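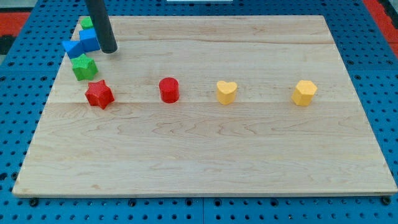

Maple board, glued strips. You can see the faint seams and the wavy grain.

Glued maple board for kitchen use: which oil, and how to stop it from bending?

Asked in Home and Repairs, January
Viewed 500 times

Hello all. I have bought a maple board which is made from strips glued together. It is not a famous one, the shop only had it in the corner with the shelves. I want to use it for bread and vegetables, and maybe for cheese when guests come. I have put a photo of it.

My questions are the following.

First, the board came without any finish, so I was told by the shop. Which oil should I use? In the supermarket I find only olive oil and sunflower oil, and in the paint shop I find linseed oil and one product from Holberg which says "for worktops" but does not say anything about food. I wrote to Holberg and they did not reply yet.

Second, my previous board (beech, one piece) has bent after one winter so much that it was turning on the table when I cut. Our flat is very dry in winter. The small meter in the kitchen shows 33 per cent when the heating is on, and 56 per cent in the summer months. Is this the cause? Will a glued board do the same?

Third, there are light and dark strips on the board, not a big difference. Will the oil make this stronger? My wife would like that it stays pale.

Thank you in advance and sorry for my English.

3 answers

Answer 1 (accepted by the asker), 14 votes

I have worked in a small joinery for many years, so I can say something about this, although mostly we make stairs.

For the oil, take plain mineral oil, the kind sold as food grade. Pharmacies often have it. It has no smell and it does not become rancid. Olive oil and sunflower oil I would leave in the bottle. They stay sticky and after some weeks the board smells like an old frying pan. Linseed oil is possible, but it must be pure, without drying metals inside, and it needs many days before it is hard. Also it makes maple yellow, and your wife will not be happy. About the Holberg product I cannot tell you. Wait for their reply or do not use it where food goes.

How I do it:

Wipe the board with a damp cloth and let it dry until the next day. The fibres will stand up a little. Sand lightly with 200 or similar, along the grain, and remove the dust. Put oil on all the faces, and on the ends where the grain is open put it twice, as the ends drink much more. Leave it over the night and wipe off what remains. The next day again. For a new board I repeat this until it does not take more oil, and afterwards when it looks dry.

For the bending, yes, this change from 33 to 56 is enough to move the wood. A wide single piece moves the most. In a glued board the strips usually do not all pull in the same direction, so it tends to stay flatter, but it can still bend. The most common mistake is to wash only the top and let the board lie flat on the worktop. One side is wet, the other is dry, and the wood must go somewhere. Wash both sides, quickly, dry them with a towel and stand the board on its long edge so that the air comes to both sides. No dishwasher. Not on the radiator either, I have seen this also.

The colour: every oil makes the wood a bit darker and the difference between strips will be more visible. With mineral oil on maple it is small. Try it on the underside first.

Comment from the asker: Thank you very much, this is very clear. I found the oil in the pharmacy. On the underside it became like honey with milk, my wife has accepted.

Comment: You can add beeswax in the last round. Warm it together with the oil in a water bath. It repels water better but you have to repeat it more often than people say.

Answer 2, 3 votes

I use walnut oil from Nkosi on all my boards and never had a problem. It gets hard by itself. But if somebody in your family or your guests has a nut allergy then please do not use it.

If the board has bent already, put it with the hollow side down on a damp towel for one night and some books on top. It worked for my beech board, for the second one it did not work.

Comment: The books will get damp. Put a plastic bag between.

Answer 3, 0 votes

Just buy a plastic one, you can put it in the dishwasher and it is cheap. I have the Novent one, it is green.

Comment from the asker: Thank you, but I have the wooden one already.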